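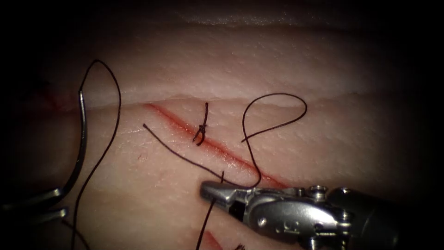 The word from the other bench this morning was that I should be starting at the middle of the wound and halving it each time, and that going from the top down is asking for a dog-ear at the far end. Fair comment, and I've heard it before. I said I'd try it on the next cut and write up both, so this entry is the top-down half of the bargain and the other half can wait until I've had a cup of tea.

Sunday, suture bench, started a bit after nine.

Simple interrupted stitches on the layered pad, dark thread, the cut on the diagonal. I like a diagonal for practice. A cut that runs straight across in front of you lets your wrist get away with all sorts of laziness, and as soon as it tips over you find out which way you've been favouring. (I favour the left, it seems. The bites on the far side come out shallower every single time.) The first knot is in, up at the high end, close under the step where the raised layer comes down to the flat. It sits right over the slit, which I'm not thrilled with. The habit I'm trying to get into is to slide the knot off to one side so it isn't resting on the line, and I simply forgot. The tails are trimmed short and I'm happy enough with those. In the past I've left great long whiskers on everything and been told off for it, quite rightly.

Long thread is still my downfall. I always cut more than I need because I hate running out halfway through a throw, and then it wanders over the whole pad and I spend half my time flicking it out of the way. There's a big loop of it up the left side and over the raised layer. Next time: cut a shorter length, and lay the spare on the side I'm not working toward, before the first bite and not after I've already caught it once.

Notes on the pad itself, for whoever orders the next lot. We've had the Tadulero pads and the Ustia ones on this bench since December and I keep changing my mind about them. The Tadulero has the nicer drag on the needle, I think, and it forgives a bad angle. The Ustia is firmer and tears sooner if you pull up instead of across, which is annoying at the time and probably better for us. Whichever we get, please let it be one with a raised layer. Working close to that step is awkward in a useful way, because there's less room to roll the needle out and you have to think about where your hand is going to finish up before you go in. I'd gladly give up a bit of flat area for it.

Thread: still on the Çetinkaya box, catalogue size 414, and there are 3 reels left unopened in the second drawer. It keeps its curl off the reel for ages. Running a length between finger and thumb a few times helps, and so does cutting it the night before and hanging it over the lamp arm, though I appreciate that looks peculiar to anyone coming in early.

Timings, such as they are. I did a set of single stitches before I settled down to the pad properly and the best was 63 seconds from picking up the needle to cutting the second tail. I wouldn't read much into it. When I hurry, the second throw goes on the same way as the first and I end up with a granny, so the fast ones are mostly the ones I'd have to take out again. I'd sooner see everybody slow and square for a good few weeks yet.

The Indament practice log (the blue binder) has us at nearly 1,115 stitches as a group now, which pleased me more than it should have. Please keep filling it in, even on the bad days, and put down which pad you were on, as half the lines are blank in that column and I can't tell a poor morning from a worn-out pad.

To do after tea:
Second cut, parallel to the first, and do it by halves as advised.
Knots to the side. TO THE SIDE.
Deeper bites on the far edge, same distance out as the near one.
Check whether the lamp can come down a touch, as the corners of the pad are very dim and I've been leaning in to see, and my neck has opinions about it.

Will add the comparison underneath when it's done.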